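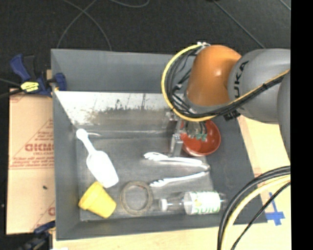
Section 4: Sorting loose household items into the Grakard bin

4.1 Before you start

The Grakard bin is an open-topped bin for loose household things that have no fixed home: bowls, serving tools, empty bottles, jar lids, the odds and ends from the back of a cupboard. This section covers setting the bin down, filling it and taking things out again. For washing the bin, see Section 6. For stacking it on the Lama rack, see Section 5.

You will need:
- the bin, empty
- a damp cloth and a dry cloth
- the Kudo liner mat, if you bought one (sold separately)
- a clear worktop or a patch of level floor

The floor of the bin marks easily. Scuffs from metal tools and the rims of bowls are normal and do not weaken it. A crack you can feel with a fingernail is different, and a cracked bin should be taken out of use.

4.2 Placing the bin

1. Put the bin down with one long side facing you.
2. Press on each corner in turn. If the bin rocks, move it or put a folded cloth under the low corner.
3. Leave 300 mm clear on the side you will be reaching in from.
4. Wipe the floor of the bin with the damp cloth, then the dry one.
5. If you are using the liner mat, lay it ribbed side down and push it into the corners.

Note: The mat shrinks slightly in its first few weeks. A small gap along one edge is expected.

CAUTION: Do not lift a filled bin by one side. The load slides to the low end and the bin can tip.

4.3 Putting items in

The bin works best with a single layer. You can see what you have, and nothing at the bottom gets forgotten.

1. Start with the bowls. Set them down near a corner, the right way up. Bowls of the same size may be nested, two at most.
2. Add long tools next. Lay tongs, ladles and spatulas flat, with the handles or hinges all pointing the same way.
3. Close the tongs if they have a catch. Tongs without a catch will spring open, so allow for the full spread of the arms when choosing a place for them.
4. Lay plastic bottles on their sides. Empty them first and put the caps back on.
5. Fill the remaining space with small things. Anything shorter than a teaspoon should go in the clip-on tray.
6. Check that nothing stands higher than the rim.

Note: Tongs with plastic or silicone tips should be kept away from graters and peelers, which cut into the edges of the tips.

CAUTION: No knives, skewers or loose blades. Use the Wornholm blade sleeve or keep them somewhere else.

CAUTION: Do not put bowls or pans in the bin straight from the oven or hob. Let them cool until you can hold them in a bare hand.

4.4 Taking items out

1. Look before you reach. Clear bottles are hard to see against a dark floor in poor light, and they roll.
2. Lift bowls by the rim, straight up. Dragging them is what causes most of the scuffing.
3. Pick up tongs at the hinge end. If you take them by one arm the other will swing out and catch whatever is next to it.
4. Put back anything you moved to get at something else.

If two bowls have stuck together, stand the lower one in warm water for a minute and twist gently. Do not lever them apart with a tool.

4.5 How much it holds

The bin is rated for 20 kg spread evenly over the floor. In ordinary kitchen use you will run out of floor space long before you reach that weight. Tins and full bottles are the exception. A full one-litre bottle of water weighs a little over 1,000 g, and a dozen of them in one end of the bin will bow the side wall.

4.6 Common problems

Bottles roll to one end.
The bin is not level, or the mat is missing. Repeat steps 1 and 2 in 4.2.

Items smell musty.
They went in damp. Empty the bin, dry everything and leave the bin open overnight.

Red or orange stains on the floor of the bin.
Usually sauce or spice from bowls that were rinsed and not washed. See 6.3.

The clip-on tray will not stay on.
Trays supplied before February have a shorter clip that does not fit the thicker rim. Wornholm will exchange these free of charge.

Was this section helpful?

Comments (4)

tealeaf_m
The bit about picking tongs up at the hinge sounds fussy but I had been flicking spoons across the kitchen for months. Does the mat go in the dishwasher?

Wornholm Support
Top rack only, please, and no hotter than 50 degrees.

oddsocks
Mine has the short clip tray. Sent the form off and the new one came in a week, fits fine.

gravyboat77
Could do with a lid. I keep mine under the stairs and everything gets dusty.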